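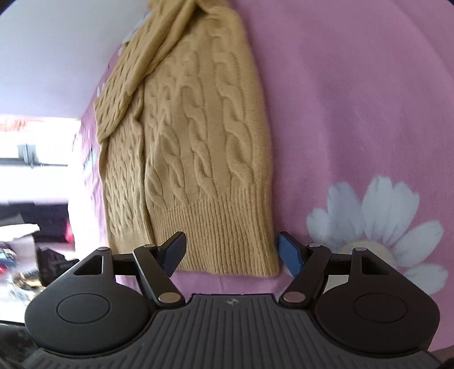
The Weight of a Stitch
Why knits grow on hangers, and what mills and menders know about keeping them in shape

A woven shirt is a grid. Its yarns cross at right angles and lie nearly straight, and a pull along either set of yarns meets resistance almost at once. A knitted fabric is a stack of loops, each drawn through the one below it. Pull on the fabric and the yarn itself barely lengthens. The loops change shape first, borrowing yarn from their own curved tops to feed their legs, and the cloth gets longer and narrower.

This is the property that makes a sweater comfortable at the elbow. It also explains most of the complaints that reach the returns desk at Clindevari, a knitwear maker that produces cardigans and pullovers under its own label and for other brands. Segundo Giraldo, who manages fabric testing there, sorts the complaints into two groups: change in length and change in surface. Pilling and snags go in the second group. The first is dominated by garments that have been stored on hangers.

"The customer writes that the sweater shrank across the body," Giraldo says. "We measure it and the width has gone down, yes. But the length has gone up. It has been hanging."

His lab runs a plain test. A panel of fabric is clipped at the top, loaded at the bottom with a weight matched to the garment, and left for a set period. It is then unloaded, laid flat, and measured again after a rest. The gap between the first and last figures is called residual extension. Some of it comes out in the wash, when water and movement let the loops relax. Some of it doesn't, and that part depends on fiber, yarn twist, and how tightly the fabric was knitted to begin with.

Cables complicate the matter. A cable is made by lifting a group of stitches off the needles and crossing it over its neighbors before knitting continues. The crossing pulls the fabric in, so a cabled panel needs more stitches than a plain one of the same width. One of Clindevari's pullovers has 258 stitches in the body at the widest point. More stitches mean more yarn, and more yarn means more weight hanging from the shoulders. The crossings themselves are stiff and hold their length well. The plain columns between them are looser and take up more of the load.

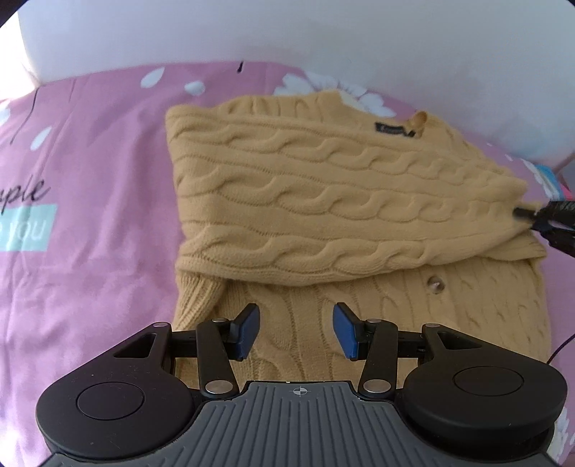 Raised cables add bulk to a fold. The ribbed cuff is a finer structure.

Ribbing behaves differently again. In a rib, columns of knit and purl stitches alternate, and the two kinds curl in opposite directions, so the fabric closes up like an accordion. It stretches a long way across its width and comes back. Cuffs and hems rely on that recovery. When a cuff goes slack, the usual cause is repeated stretching while wet, and the usual remedy is a soak, a squeeze in a towel, and drying with the ribs pushed together by hand.

Buttoned fronts bring a further problem, which is that two structures with different stretch are sewn to each other. A button band is normally knitted tighter than the body or backed with ribbon. If the body grows and the band does not, the front edge puckers. Precious Tshabalala, a mender with a workshop in Bronbridge, sees this every April, when winter clothes are sorted and the damaged ones come in.

"I take the band off, let the body rest flat, and then measure before I sew it back," she says. "If you sew it back the same day, you fix the wrong length in place."

Her resting time is 2 days for most garments and 4 for heavy ones. She does not steam until the end. Steam sets a shape quickly, including a bad one, and on some synthetic yarns it flattens the stitches for good. 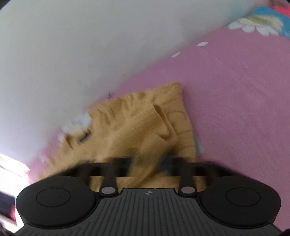

Araba Darko
Textiles Correspondent

The case for folding is straightforward. A folded knit is supported along its whole underside, and no row of loops has to carry the rows beneath it. What a fold does introduce is a bend, and a bend held under pressure becomes a crease. In a fine-gauge fabric the crease can be sharp enough to survive a wearing. In a thick one it is mostly rounded out by the bulk of the yarn.

Kwaku Asamoah looks after the study collection at Nonness, a textile archive that lends garments to design schools. His shelves hold knits folded over rolls of acid-free tissue, which widen the radius of the bend. Sleeves are laid across the back with tissue inside the elbow. Heavy pieces go at the bottom of a stack, and a stack is never more than 4 garments high. Fold lines are moved at each inspection.

Little of this is necessary at home. Asamoah's advice for a household drawer is to fold the sleeves in, fold the body once or twice depending on its length, and refold along a different line when the garment comes back from the wash. He is stricter about cleanliness. Clothes moth larvae feed on keratin, the protein in wool and other animal hair, and they do better on fabric carrying sweat or food residue. Cedar blocks lose their scent and need sanding. A sealed bag works, provided the garment goes in clean and fully dry.

Rolling is a reasonable alternative for thin knits. For thick ones it wastes space, and the outer layers of the roll are stretched around the inner ones.

Some makers are trying to deal with growth before the garment is sold. Dağdelen, a spinner that supplies Clindevari, offers a yarn in which a fine elastic filament is twisted with the wool. Residual extension falls, and so does the dryer temperature the fabric will tolerate. Normunds Priedītis, the company's technical director, regards it as a trade suited to fitted styles and poorly suited to heavy cables, where the filament tightens the crossings and makes the panel feel boardy. His preference for those is a higher twist and a slightly tighter gauge, both of which add cost and reduce softness on the shop floor, where softness sells.

Clindevari has taken the cheaper route on its heavier lines and changed the care label. The new wording asks for flat drying and folded storage, and it is printed in the same size as the washing instructions. Giraldo will have returns figures to compare after another winter.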